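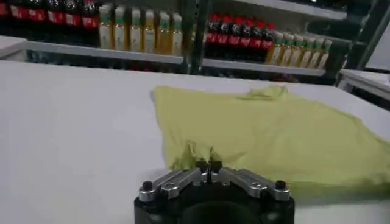

Gripper maintenance, or what I did with February

The shirt cell had been dropping corners since the end of January. It would close on a fold, start the drag and let go a hand's width later. I put up with it for longer than I should have, because the success rate in the log was still fair and I had other work on. Then I looked at the failures on their own and they were nearly all the same failure, so I stopped the cell and took the gripper off.

I am writing this down mostly for my own use. The last time I did a full service on this gripper I kept no notes, and I had to work the whole thing out again.

The cell first. One arm, one two-finger gripper, one small camera at the wrist, one white table. It takes a T-shirt in any state, finds an edge, pinches it, pulls the shirt flat and then folds it. The controller is a Brokon, which I bought second-hand with its pendant and a cable that was too short. The gripper is an older Tavares with metal linkages and small black fingertips. The software that picks the grasp point is my own and lives in a folder called Erov, after a name that meant something when I started it.

Thin cloth is the hard case. A thick cotton shirt stands up when you push a fold into it and the fingers have something to close on. A thin one lies down again. The fingertips have to come in low, touch the table or nearly touch it, and close while still pressing down a little. If they are a millimetre high they slide over the top. If they are a millimetre low the arm trips its force limit and stops. Most of the setting up of this cell is about that one height.

Taking it off

Power down at the controller, not only at the pendant. The gripper brake lets go when the supply drops, so I support the fingers with my hand or they swing. Four screws hold the gripper to the wrist plate. The camera bracket shares two of them, so the camera comes loose at the same time and hangs on its lead if you are not ready for it. I now put a loop of tape round the lead first.

The connector at the back has a locking ring that turns the opposite way to what I expect. I have written an arrow on it in paint pen.

Once it is on the bench the fault is easy to feel. With the fingers closed I could rock one tip against the other. Some play is normal on these, but this was enough to see, and it was nearly all in one linkage. The pivot bolt had backed out by part of a turn. The other side was tight.

The controller's cycle counter stood at 3741 for this set of pads. The previous set I changed at 1829, and I remember thinking then that I had changed them too early. I had not. The pads were polished smooth at the leading edge, on the part that meets the table, and still quite rough further back where they do no work.

So there were two faults, and I think each had been hiding the other. Worn pads need more squeeze. I had put the closing force up in January to deal with slipping, and more force on a loose pivot just twists the finger. The tips stop meeting flat and meet at a corner. I had been making it worse from the pendant for weeks.

Cleaning

There was a surprising amount of lint. It packs into the slots in the linkage plates and round the pivots, and it holds whatever grease has found its way out. I use a stiff paintbrush and a vacuum cleaner on its lowest setting, then a cotton bud with a little isopropyl alcohol. I do not blow it out with air. I did that once and pushed a felt of lint into the bearing, which then had to come out.

The pivots want very little grease. A smear on the pin and wipe off what squeezes out. Any more and it gets on the shirts, and a grease spot on a pale shirt is there for good as far as I can tell.

Pivot bolts

Both bolts came out, were cleaned, and went back with medium threadlock. There was no trace of any threadlock on the one that had moved, so I must have left it off last time. I tightened each until the play went and the finger still fell under its own weight, then put a line of paint across the head and the plate. If the line breaks I will know.

Leave it overnight. The bottle says less, but I have had one creep when I was in a hurry.

Pads

I have tried three kinds of pad on this gripper. The original ones are a hard black rubber and last well but do not like thin jersey. Silicone sheet grips beautifully for a day, then collects lint and turns slippery. What I use now is a sheet called Trirkden, sold for lining something else, which I cut with a knife and a steel rule. It sits between the two. It needs a wipe with a damp cloth at the start of each session and is otherwise no trouble.

Cut both pads from the same strip, next to one another. I have found the thickness varies across a sheet, and with mismatched pads the fingers meet off centre and the cloth gets pushed sideways before it is held.

Glue thinly. Clamp them by closing the fingers on a piece of greaseproof paper, with the gripper unpowered and an elastic band round it. I use 2 bands now as one was not enough at the tip end. Trim the front edge flush once it is dry. A pad that hangs over the metal even slightly will fold back when it touches the table, and the next grasp goes wrong in a way that looks like a software fault.

Putting it back

The camera bracket goes on loose, the gripper goes on, and then I tighten everything in a cross pattern. The bracket has slotted holes, so the camera never returns to quite the same place. This means redoing the hand-eye calibration every time. I used to skip it if the picture looked about right, and the picture always does look about right.

Calibration is a printed board on the table and a set of arm poses, tilted in all directions. It takes about 3 minutes of arm movement and a good deal longer if the board slips, so tape it down. I throw away any pose where the light makes a bright patch on the paper. The overhead lights stay on as they would be for normal running.

After that comes the table height. I do this with a strip of ordinary printer paper under the closed fingertips, bringing the arm down in small steps until the paper drags but does not tear. Then I save that height, go to each corner of the working area and repeat. My table is not level with the arm base and never has been, so the software fits a plane through the points. Before this service the plane was off by more at the front edge than at the back, which fits with most of my bad grasps being on the near side of the shirt.

Closing force goes last. I set it back to where it was before January and worked up from there with a thin shirt. The test is to lay the shirt out, pinch at the near hem, and pull slowly. If the cloth creeps out between the tips, go up a step. If the tips leave a shiny mark, come down. With fresh pads it needed far less than I had been running.

Speed matters too, more than I had allowed for. The close can be quick but the first part of the pull should be slow, so the slack comes out of the cloth before there is any real load on the pinch. I had a single speed for the whole move. It is now split, slow then normal, and the cycle is hardly any longer.

First runs

The machine went back into use on February 22, 2022. I started with one shirt, laid out by hand, and watched every grasp with my thumb over the stop button. The first one missed completely. I had left the old tool length in the settings, and new pads are thicker than worn ones, so the force limit tripped on contact. After correcting that it picked up the hem and kept hold of it right through the drag.

Then I let it work from a dropped shirt, which is the real job. It still chooses badly round the neckline. There are several layers there and the camera sees a good strong ridge, so the picker likes it, but if the fingers take only the top layer the shirt turns itself over. That is a software matter and I have left it alone for now. It was doing it before the service as well.

The dropped corners have gone, or near enough. I had one on a very light shirt with a curled hem, where I think the pinch was only ever on the curl.

What I have changed in the routine

Wipe the pads and look at the paint lines at the start of every session. Brush out the slots at the end, while the lint is still easy to shift. Paper test at the near edge once a week. Pads to be changed before the counter reaches 1829 again, whatever they look like from the side.

The other change is that closing force now has an upper limit in the settings, with a note next to it telling me to check the bolts first. It can still be overridden, but I have to go and find the file.

Still to do: a longer lead for the pendant, a dowel or a stop for the camera bracket so that it goes back in one position, and a proper guard over the connector, where the lint also gets in. I have drawn the bracket twice and am not happy with either version. If I get one that works I will put the drawing up.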